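Why I Would Still Show It by Hand

16 Sep 2023

For most of my working life I taught people to do things with their hands, first in the kitchens at Vallinard and then at the evening college in Clelley, and I have come rather late to teaching machines. I mention it because my opinions on the subject were formed over chopping boards, and you may want to allow for that.

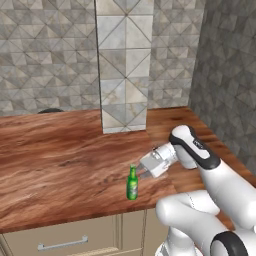
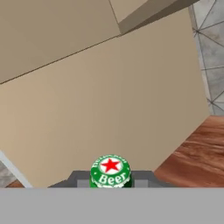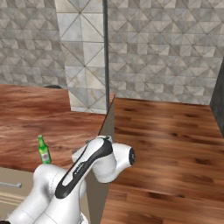 My own subject is patience, or how much of it we owe to a learner that can't complain. There is a lively argument at the moment about whether a robot should be shown a task by somebody taking hold of the arm and moving it along, or by somebody sitting at a distance with a controller, and I have friends on both sides who get quite heated over it (one supper in March nearly ended without pudding). The remote people say theirs is quicker and kinder to the back, and that in simulation you can put everything back where it was at the press of a key. All true. But think of something as plain as a green bottle standing on a wooden counter, with the two fingers of the gripper open just beside its neck. Anyone who has ever taken a bottle off a shelf knows how much goes on in that last little stretch, and it is the part that most lessons rush.

When I first tried it by remote control, using a system called Drarero, I was dreadful. I would bring the arm across in one grand sweep, very pleased with myself, and then dither over the final inch like somebody parking a caravan. The recordings kept every bit of that dithering. I had the idea that a learner would see what I meant and quietly leave out the rest, as a bright student will, but a machine that learns by copying has no way of knowing which of my hesitations were wisdom and which were nerves. It will take the lot, if you let it.

Guiding the arm by hand cured me of some of this. You feel the weight of the thing and the place where the elbow would sooner not go, and you stop asking for silly movements. I spent 4 afternoons doing nothing else, on an old arm at the Aguirre workshop, and my remote lessons were better afterwards, much as a person who has kneaded dough gives better instructions down the telephone. So I would like everybody who teaches from a controller to spend a little time with a hand on the real arm first, even if all their later work is going to be on a screen.

I know the objection, and it's a fair one. Hands get in the way. If you are holding the arm you are standing in front of its cameras, and what it records is partly you. You also tire, and a tired teacher starts cutting corners by mid-afternoon. For a big set of lessons I would choose the controller myself, and I wouldn't feel I had let anybody down.

What I do mind is the fashion for counting. I hear people say they have 100 demonstrations, in the tone my uncle used for his marrows, and when I ask how many they have sat and watched all the way through, they look at me with real kindness. I would much sooner have fewer, given by somebody who was rested and cared how the fingers came to the glass. Give it a few slow ones, too, and a few from an awkward side, and one where you went wrong and put it right without fuss, so long as you label it. My evening students learned a great deal from watching me rescue a sauce.

I may be wrong about the proportions. The two methods will probably grow closer as the controllers improve, and there are already some that push back against your palm when the arm meets something, which I found lovely and slightly alarming. I have my name down to try one again in March, and I shall be practising my last inch until then.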